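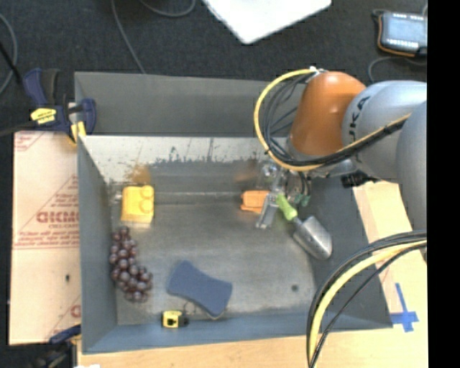 # Robot arm taking over our mixed-returns bin — what happens to the people who sort it?

**Posted by plindine_packer, March 23, 2025**

Hello all! I work on the returns bench at a smallish warehouse in Plindine. Everything comes back to us in one great jumble (garden tools, toys, tape measures, bits of foam, you name it) and there are six of us who pick it out by hand, look it over and send it to the right shelf. We've just been told that a KUKA arm is going to do the picking out, with a gripper reaching down into a metal bin, and the six of us will be "moved to supporting tasks".

I went to see the trial and I was properly excited, I'll admit it. I've got a bad shoulder from eight years of leaning into bins, and the arm does the leaning! But I came home with questions. Has anyone been through this? Did your job get duller, or better, or vanish? And is there anything we should be asking for before it all goes live in August?

---

**Benito Cifuentes**

We went through this at Jultley and I'd do it again tomorrow. I was a picker, and these days I look after 2 cells and train the new starters on them.

The first few weeks were hard going. A hand knows what to do with a trowel without any thinking — handle here, blade there, done. The gripper has to be helped along with that sort of thing, and what surprised me was how much of the help came from us on the bench. We knew that anything with a trailing strap will snag on its neighbour. We knew shiny metal turns up at the odd angle, and that soft things need a gentler touch than a toy brick does. The engineers from Ghaffari wrote it all down, and you could see them getting as keen as we were.

What changed for us day to day:

- Much less bending and reaching. My back is a different back.
- More looking and deciding. Anything the arm gives up on comes to a person, so you get the strange stuff all day. I love that, though two of my mates found it tiring and asked to swap out every couple of hours.
- It's quieter, in the sense of less chat. We used to stand shoulder to shoulder. Now we're spread out, and we had to push to keep our tea break at the same time.

Things to ask for before August: who is allowed to stop the arm and clear a jam, whether you'll be trained for it in paid hours, and whether the pay grade moves when the job does. Ours didn't at first. It took more than 800 signed-off jams in the log before we got it looked at again, so keep a log from the first morning!

Ask about targets as well. Ours was set at 447 items a shift for the whole cell, people included, and it was guesswork until we'd run it a while.

---

**futora_nights**

They said supporting tasks to us too, it meant sweeping for a month and then it was fine. Get it in writing. The arm is brilliant on boxes, hopeless on grapes lol

---

**tillyb**

Agree with Benito on the log. I'd add one small thing: ask to have your bench at the same end as the reject chute. Ours was put at the far side and we walked it all day until somebody moved a table. Also have a go with the handheld controller if they'll let you. I was scared stiff of ours and within a week I was the one showing the supervisor how to jog the arm back to its start position — such a good feeling.

Good luck with the shoulder!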